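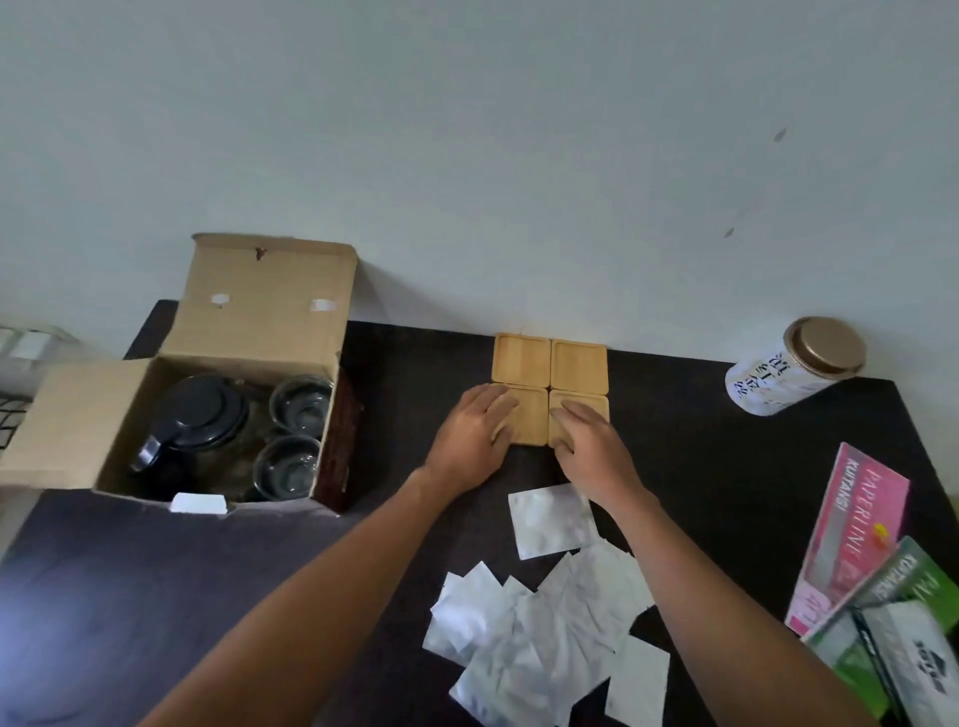 Progress report to the Rallwood small grants fund, July
Tea table pilot, reading room
Prepared by Adjoa Boateng

Spending so far is 2,000, all of it on tableware, tea and the table itself. Receipts went to Laurinda Serrano with the last claim.

The proposal promised a tea service that one person could unpack, lay out and put away again between sessions. It is partly there. The glass teapot and cups still live in their cardboard box, which opens on the left of the table. The four bamboo coasters go down first, pushed together into a square, and the sachets stay in front until somebody finds a better spot for them. I don't think a loose pile of white packets is storage, whatever the plan calls it.

Ulla Midtbø reports that setting up takes her 7 minutes. It took me longer, and I had the instructions in my hand. I would hold off on quoting her figure to the board.

The proposal also said that matching coasters would "define the tea area." They are decent coasters, and the raised rims should keep a cup from sliding off. Whether they define anything I can't say – visitors have mostly asked where the sugar is.

We ran three sessions against the target of three. The claim that tea makes people stay 45 minutes longer rests on one afternoon when it rained, and I have left it out of the results.

Still open: a lidded tin for the sachets, a proper crate to replace the box, and a decision from Hjørdis Blomqvist on whether the set can stay out overnight. I am not asking for more money until those are settled.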